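Stop Clearing the Table

Most of the guidance written for people who collect manipulation examples begins with the same instruction: clear the surface. Remove anything that is not part of the task. Use a plain mat, fix the lighting, put the object on its mark. I followed that instruction for a long time and wrote it into two sets of guidelines. I now think it is wrong for most of the work being done with hand-held grippers, and that it costs more than the errors it prevents.

The case for the clean surface is easy to state. A learning system has a limited number of examples to work from. If every example contains things that have no bearing on the action, the system may tie the action to one of them. It may learn to reach for whatever sits next to a red cup, because the object was next to a red cup all morning. Removing the cup removes the problem.

What it removes is one wrong answer. It leaves the system with no reason to find the right one. On a bare mat, the object to be picked up is the only thing that is not mat. A policy can score well by moving toward whatever is not mat, and nothing in the training set will correct it. The mistake appears later, when the robot is put in a kitchen and there is no mat.

Our own numbers on this are small and I do not want to oversell them. On the Kalta project we collected 122 demonstrations of a simple transfer task, moving a boxed item into an open bin, all on gray felt. The trained policy did well on gray felt. We then tested it on 4 household surfaces, each with a few unrelated items left where they were, and it failed on every one of them in more or less the same way. It hovered. The gripper went to a point between two objects and stayed there until the time limit. We had given it no examples in which a choice had to be made.

The second round was collected on the surfaces people had, with the items they had on them. The instructions were one page long. Collectors were told which object to move and where to put it. They were told not to tidy up. The set was smaller than the first and took longer to review, and the policy trained on it stopped hovering. It still dropped things. Dropping things is a better class of failure, in my view, because it can be traced to a grasp and the grasp can be fixed by collecting more grasps.

The usual objection at this point is that clutter is noise, and that noise should be added later in software. Paste in backgrounds, change the colors, paint shadows over the felt. I have no quarrel with doing this in addition. As a replacement it has a specific weakness. A pasted background does not touch anything. Real clutter changes what the hand does. A tube lying under a box raises one part of the box and changes the approach angle. A tall bottle behind a bin makes the collector come in from the other side. A soft cloth moves when a fingertip drags on it. These are changes in the action, and the action is the part of the example we are paying for. 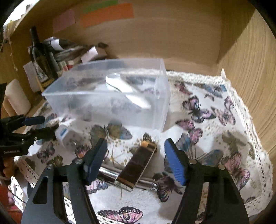

Two grippers at work on a printed cloth. The box in front rests across a metallic tube; the open container stands behind it.

A reviewer working from the old guidelines would reject that setup for at least three reasons. The cloth is patterned with shapes of a size similar to the smaller objects. The container is transparent, so its edges are hard to find against the print. The target is touching something else. I would keep it for the same three reasons. A butterfly printed on cloth is an excellent negative example. It has a clear outline and strong color, and it cannot be picked up. A system that sees enough of them has to use some cue other than outline and color to decide where an object is. I know of no cheaper way to teach that.

The transparent bin deserves a separate word, since it is the item most often banned outright. Clear plastic gives poor depth readings and shows whatever is behind it. Many guides say to swap it for an opaque one. Homes are full of clear plastic. If the product is meant for homes, then swapping the bin moves a known difficulty from the collection stage, where it costs some review time, to the customer, where it costs a return.

I accept three limits on this argument.

The first is that clutter should be real and should change. A table with the same mess on it for a whole week is worse than a clean one. The system will learn that mess as thoroughly as it learned the felt. On Kalta we asked for a change every 6 takes. The change could be small: turn the cloth, move the bottle, put one thing away and bring out another. Collectors ignored this when they were tired, mostly on Friday afternoons, and the runs of identical takes were easy to spot in review. We threw out the excess. If I were writing the rule again I would build the prompt into the recording tool.

The second is that the task itself has to stay clear. There is a difference between a cluttered surface and a confused demonstration. If the collector pauses over the wrong object, or brings in the second hand for no purpose and takes it out again, the example teaches hesitation. I would discard a hesitant take on a messy table and a hesitant take on a clean one with equal speed. Guidelines should spend their pages on this. Most of them spend a line on it and a page and a half on lighting.

The third is that some tasks do happen on a clean surface. A packing station in a warehouse is controlled, and examples for it should look like the station. My argument is about matching the conditions of use. It happens that for household work the conditions of use are untidy.

There is also a cost question, and I think it explains the clean table better than any technical reason does. Clean examples are easy to check. A reviewer can get through them fast, an automatic filter can flag anything out of place, and the acceptance rate looks good in a report. Teams that buy examples from outside often pay per accepted take, so the supplier has every motive to standardize the surface. On Hoveo, a later project, we paid for time recorded and audited a sample by hand. Review took about 5 times as long per accepted minute. That was unpleasant to defend in February when the budget was looked at, and I would defend it again. The cheap takes from Kalta are still on a disk. We have not used them for anything.

A fair reply is that a small team cannot afford that. Then collect less. Given a choice between a large set on felt and a much smaller one spread over real desks and real counters, I would take the smaller one for any task that ends in a home. I would also keep a few clean takes of each grasp as a sanity check, so that when something breaks there is a simple case to test against. A few is enough. They should be labeled as such and left out of the main training mix.

For anyone rewriting a collection guide, the edits are modest. Delete the line about clearing the surface. Replace it with a line saying that the surface should be left as found and varied on a schedule. Delete the ban on clear and shiny objects. Keep the rules on camera focus, on starting and stopping cleanly, and on keeping the target in view at the moment of contact. Add a short section on what counts as hesitation, with clips of good and bad takes, and have the reviewers write it.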